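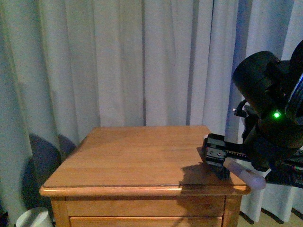

Arm parked low over the nightstand, green light on

Gripper rail gets gritty, what do you clean it with?
posted by vutby_bench

I look after one arm, a black one with a toothed rail on the gripper and those frosted slide-on fingers. It spends its days working over a nightstand by the curtains and I think the fabric sheds like crazy, because every couple of weeks the fingers start to close in little jerks. Homing is fine, the light stays green, no fault codes except a 152 once in December that cleared by itself. I've been wiping the teeth with a dry rag and it helps for maybe a day. Do I grease it? The Piltgate manual has one paragraph on this and it's about storage. Oh, and the cable by the big motor hangs in a loose loop, is that okay or should I tie it up?

Irkadton_shop
Don't grease it! I did that my first year and ended up with gray paste in every tooth. Power down, take the finger off, then go along the rail with a dry toothbrush and vacuum up what falls out. After that one tiny drop of light oil on a cotton swab, run it the length of the rail, and wipe it again until it looks like you never oiled it. Move the carriage by hand end to end before you put power back on (you'll feel a tight spot if there's still lint in there). I do mine every 1000 cycles and haven't had the jerks since. While the finger is off, check the two screws on the bracket too. Mine had backed out a good half turn.

gluegun879
just blow it out with canned air, takes 18 seconds

khoury_parts_bin
Canned air pushed the lint further in on mine, so I'd go with the brush. About the cable: leave the loop. It needs slack for when the wrist turns. I zip-tied mine nice and neat and pulled the connector half out on the first big move. If it rubs on anything put a bit of soft sleeve over that part. And park the arm higher up when you're done for the day, I wouldn't leave the fingers that close to a tabletop if the brakes ever let go.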